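Filed under: Datasets / Bench notes / Plellville

# Lema dish rack cell: setup and upkeep

Hello! I look after the Lema cell at Plellville, and this README is mostly the stuff I kept explaining over and over, so now it's written down. The data card for the recordings is in the Bustura folder. What follows is about the bench itself.

The job is plates and a rack. There are 1546 episodes in this release, and I capped each one at 95 seconds (if the arm is still dithering by then, stop it and go again). Plates go upright, on edge, and they sit close together, so most of my fiddling goes into the approach angle of the fingers.

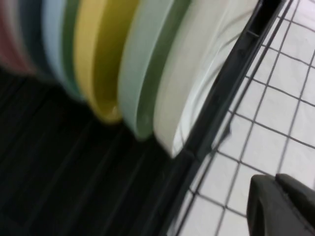

Before a session I wipe the finger pads, home the arm and run the open/close check a few times with nothing in the grip. Then one slow pass over the rack at 69 per cent speed – please don't skip that one! A rack that has crept sideways by a finger's width will ruin a whole afternoon, and I say that with feeling. Line it up with the grid first, then load the plates.

Cables are the other thing. Leave plenty of slack at the wrist, enough for a full turn, and check the zip ties while you're there. I swap ours every 2000 cycles, whether they look tired or not, and do the bracket screws on the same visit. Finger tight, then a quarter turn. I stripped one in November by being too keen, so go gently.

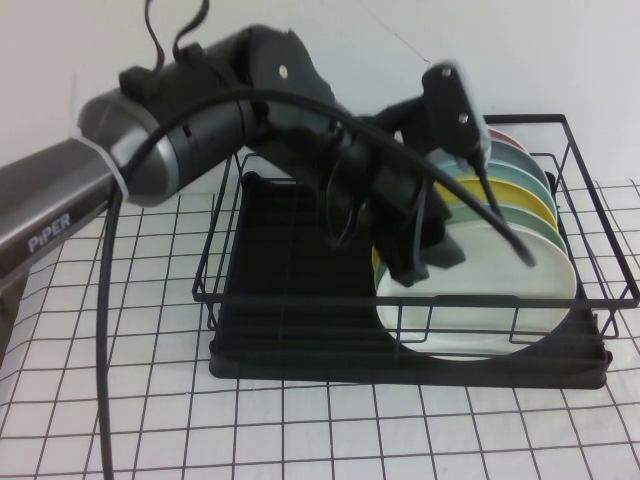

Prandberg wrote in to say their own cell lost its zero whenever the wrist cable pulled tight, and that re-homing only cured it until the next long reach. They've since moved the first tie further back up the arm and asked whether we'd do the same. I'm trying it now, and the new tie position will go in the changelog once I've run a full batch on it.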